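Laundry and Linen Attendant, Part Time
Zornetwood Guest House, Vaddale
Posted Apr 4, 2026

Zornetwood is a 17-room guest house on the edge of Vaddale, open all year. We wash all our own sheets, towels and table linen on site, and we are looking for one person to join the laundry for 25 hours a week. The job is permanent. 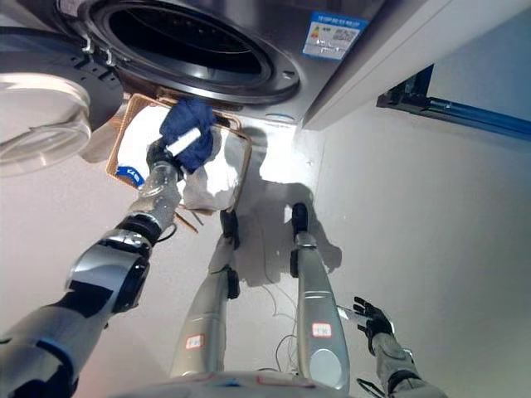
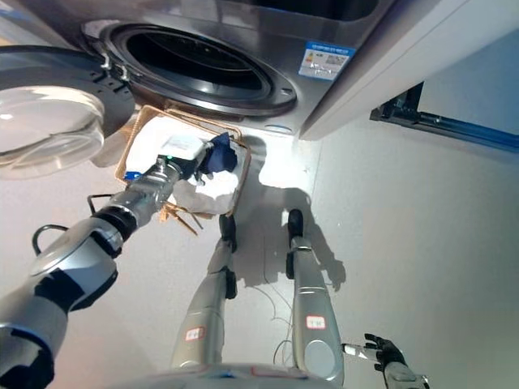
Front loader with the door open.

The work

You will collect used linen from the landings after the rooms are stripped, sort it, wash it, dry it, fold it and put it back in the right closets. Most days that means bed linen in the morning and towels after lunch. Restaurant napkins and tablecloths come down on their own and are washed on their own, as they need a stain treatment first.

Other parts of the job:

Checking pockets, hems and seams before anything is washed
Setting aside torn or stained pieces for mending or for rags
Ironing pillowcases and napkins (sheets go through the roller iron, and we will show you how to use it)
Cleaning lint filters, door seals and detergent drawers
Writing up the linen book at the end of each shift
Telling the housekeeper when detergent, stain remover or laundry bags are running low
Washing guests' own clothes when they ask for it at the front desk

Guest clothes need some care. Each order has a paper slip with the room number on it, and the slip stays with the clothes until they are back on the hanger. Read the care labels. If a label is missing or you are not sure about a fabric, ask before you wash it.

In August we are full most nights and the laundry is busy from open to close. Time off in that month is hard to arrange, so please tell us at the interview if you already have plans.

Hours

Five shifts of five hours, 8:30 a.m. to 1:30 p.m. or 11 a.m. to 4 p.m. The rota is put up two weeks ahead. You would work every other weekend. Swaps with the other attendants are fine as long as both names are changed on the rota.

Pay and benefits

Pay is hourly and depends on experience. We will tell you the rate when we call to set up an interview. Weekend and holiday shifts are paid at a higher rate. You also get a meal on each shift, work shirts and an apron, paid vacation, and free parking behind the main building. There is a staff rate on rooms for family after six months.

What we are looking for

You do not need to have worked in a laundry. We do need someone who is on time, can stand for most of a shift, and can lift a full basket and carry it up one flight of stairs. The service elevator goes to the second floor only, and the top floor linen closet is reached on foot.

You should be able to read care labels and product safety sheets in English and write a short, clear note for the next shift. Experience with commercial laundry, housekeeping or sewing is useful. If you can do simple mending, say so in your application.

Strong fragrance bothers some of our guests, so we use unscented detergent and no fabric softener. We ask laundry staff to go easy on perfume at work for the same reason.

Training

Your first two weeks are paid training. You will work alongside Senan Ó Súilleabháin, who runs the laundry and makes up the rota. He will go through sorting, load sizes, the roller iron and how we store cleaning products. After that you will take some shifts alone, with the housekeeper on duty upstairs.

How to apply

Send a resume or a short letter to Kieran Quinlan, Manager, Zornetwood Guest House, 502 Rafferty Road, Vaddale. You can also leave it at the front desk any day between 9 a.m. and 6 p.m. Include a phone number, the best time to reach you, and the name of one person who can speak about your work. This can be a past employer, a teacher or someone you have done regular work for.

Put job reference 3936 at the top of your letter. We are also hiring for the kitchen and would like to keep the two apart.

Interviews take about half an hour and include a walk through the laundry and the linen closets. Wear flat shoes. We will call everyone who applies, including those we do not interview. The job is open until filled, and the start date can be moved if you need to give notice where you are now.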